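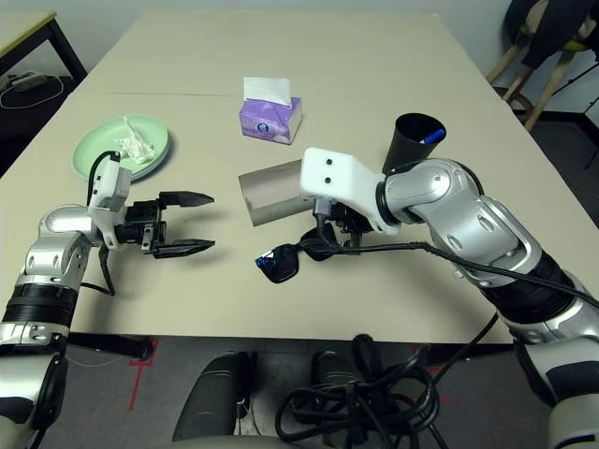
How to Clean Your Sunglasses Without Scratching Them

Dark lenses show everything! Sunscreen, fingerprints, that mystery smear you only notice once you're driving into the sun. I love this little job because the difference is so big, and you can do it at any table with stuff you already own.

What you need

A sink with lukewarm water
One drop of plain dish soap (no lotion in it, please)
A clean microfiber cloth
An old soft toothbrush for the hinges

Step 1. Rinse first. Hold the glasses under a gentle stream for 20 seconds, both sides. Sand and grit wash off here, and grit is what scratches a lens once you start rubbing.

Step 2. Put the drop of soap on your fingertips and work it over each lens in small circles. Do the nose area and the temples too, they get greasier than you'd think.

Step 3. Run the toothbrush lightly around the hinges. Keep the bristles off the lenses, especially if yours have a mirror coating. My friend Ljubica Dervishi took a lovely blue shine right off a pair that way.

Step 4. Rinse again, shake off the drops, and pat dry with the cloth. Patting leaves fewer streaks than wiping!

Step 5. Open both arms and set the glasses down with the lenses up while the hinges dry. I give mine 40 minutes before they go back in the case.

Skip paper towels, T-shirt hems and window spray. Wash the cloth every couple of weeks, with no fabric softener, and let it air dry.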